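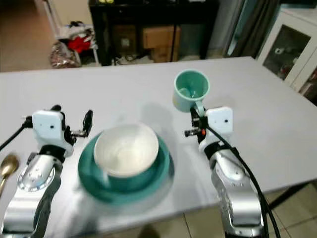
Clearing a table remains a fair test of household machines, and the Institute's view is that they do not yet pass it. Bisgaard reports almost 300 successful lifts of a mug by its handle. A household asks for more. The bowl must come off the plate, the spoon must be found, and the work must be done before the next meal.

Pieter Zwane has argued that speed will follow. It may. Until it does, public money should go to trials in lived-in homes, with breakages published in full.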